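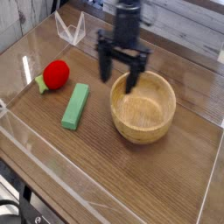
## Wandance: Weniger Vorführungen durch gezieltes Umlegen

Die Arbeitsgruppe Manipulation in Hallholm hat den ersten Teil des Projekts Wandance abgeschlossen. Untersucht wurde, wie die Gegenstände auf dem Tisch zwischen zwei Vorführungen verändert werden sollten, damit ein gelernter Greifablauf auch bei neuen Anordnungen funktioniert. Der interne Bericht liegt seit dem 10. November 2020 vor und kann bei der Gruppe angefordert werden.

Bisher wurde in Hallholm nach jeder Vorführung der ganze Tisch neu gelegt. Zielobjekt und Nebenobjekte bekamen zufällige Plätze, dann steuerte eine Person den Arm von Hand durch die Aufgabe. Das Verfahren ist einfach und liefert viel Abwechslung, hat aber einen Nachteil: Wenn der Greifer später an einem neuen Aufbau scheitert, lässt sich kaum sagen, welche Änderung dafür verantwortlich war. Die Auswertung der älteren Aufnahmen ergab außerdem, dass manche Lagen sehr oft vorkamen und andere fast gar nicht. Wer den Tisch nach Gefühl umräumt, legt die Dinge gern wieder in die Mitte.

In Wandance wird deshalb paarweise aufgenommen. Zu jeder Anordnung gehört eine zweite, in der nur ein Nebenobjekt an anderer Stelle liegt. Das Zielobjekt bleibt nach Möglichkeit stehen, kleine Verschiebungen durch den Greifer werden nicht korrigiert. Beim Training wird das Modell zusätzlich dafür bestraft, wenn es für die beiden Hälften eines Paares deutlich verschiedene Anfahrtswege ausgibt, obwohl das verlegte Objekt den Weg gar nicht berührt. Der Zusatzterm stammt aus einer früheren Arbeit zur Wegplanung und wurde für Wandance nur wenig angepasst.

Als Aufgabe wurde der Randgriff an einer Schale gewählt. Ein Finger muss innen am Rand stehen, der andere außen, und beide müssen tief genug sein, bevor sie schließen. Der Griff verzeiht in der Höhe einiges und seitlich wenig. Steht der innere Finger zu weit in der Mitte, schiebt er beim Schließen die Schale zur Seite. Steht er zu weit außen, setzt er auf dem Rand auf, und der Lauf wird abgebrochen. Für den Vergleich von Anfahrtswegen ist das günstig, da sich Abweichungen schnell im Ergebnis zeigen. 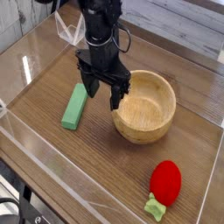 Die Auswahl der Nebenobjekte hat mehr Zeit gekostet als erwartet. Gesucht waren Dinge, die sich in Form und Farbe klar von der Schale unterscheiden, den Arm aber bei einer Berührung nicht gefährden. Am Ende blieb es bei wenigen Stücken, darunter der grüne Quader und die rote Stofferdbeere. Liegt die Erdbeere wie hier vorne rechts von der Schale, ist der linke Rand frei zugänglich, und ihr Platz dürfte auf die Anfahrt keinen Einfluss haben. Der Quader links vom Greifer ist der schwierigere Fall: Er liegt auf der Seite, von der gegriffen wird, und das Modell muss lernen, ihn zu berücksichtigen, ohne ihm unnötig weit auszuweichen.

Aufgenommen wurden 96 Paare. Zum Vergleich trainierte die Gruppe dasselbe Modell mit zufällig gelegten Anordnungen, wobei bis zu 300 einzelne Vorführungen verwendet wurden. Geprüft wurde in beiden Fällen auf Anordnungen, die im Training nicht vorkamen. Als Erfolg galt ein Lauf, wenn die Schale am Rand gefasst, angehoben und wieder abgestellt wurde, ohne dass ein Nebenobjekt verschoben war.

Bei gleicher Datenmenge lag das paarweise trainierte Modell um 18 Prozentpunkte über dem zufällig trainierten. Der größte Teil des Unterschieds entfällt auf Anordnungen, in denen ein Nebenobjekt weit vom Greifweg entfernt liegt. Das zufällig trainierte Modell wählte dort häufig eine andere Anfahrt, ohne dass es dafür einen Anlass gab, und kam dann schräg zum Rand an. Wird die volle Menge an zufälligen Vorführungen verwendet, schrumpft der Abstand, er verschwindet aber nicht.

Kein Vorteil zeigte sich, wenn ein Nebenobjekt direkt an der Schale anliegt. In diesen Fällen greift der Zusatzterm nicht, weil der Weg tatsächlich ein anderer sein muss, und beide Modelle scheitern etwa gleich oft. Stojan Petkov, der die Versuchsreihe geleitet hat, rät deshalb davon ab, das Ergebnis auf dicht belegte Flächen zu übertragen. Auch der Einfluss der Wände um den Arbeitsbereich ist offen. Spiegelungen im Acryl verändern das Kamerabild je nach Beleuchtung, und die Versuche fanden alle bei derselben Lichteinstellung statt.

Der Aufwand beim Aufnehmen ist nach den bisherigen Erfahrungen nicht höher. Das Umlegen geht schneller, weil nur ein Gegenstand bewegt wird. Dafür muss genauer protokolliert werden, welche beiden Läufe zusammengehören. In der ersten Woche gingen mehrere Paare verloren, weil eine Hälfte unter falscher Kennung gespeichert war. Seitdem vergibt die Aufnahmesoftware die Kennung selbst und lässt eine neue Anordnung erst zu, wenn beide Läufe vorliegen.

Im zweiten Teil wird die Methode am Standort Zurkico wiederholt, an einem Aufbau mit anderem Arm und anderer Kameraposition. Dort soll auch die Schale selbst innerhalb eines Paares versetzt werden, zunächst nur entlang einer Achse. Die Auswertungsskripte kommen weiterhin aus der Gruppe Atanasov. Wer eigene Aufnahmen damit prüfen möchte, braucht je Lauf das Kamerabild, die Gelenkwinkel und die Fingeröffnung mit gemeinsamem Zeitstempel. Ältere Datensätze ohne Fingeröffnung lassen sich derzeit nicht einlesen.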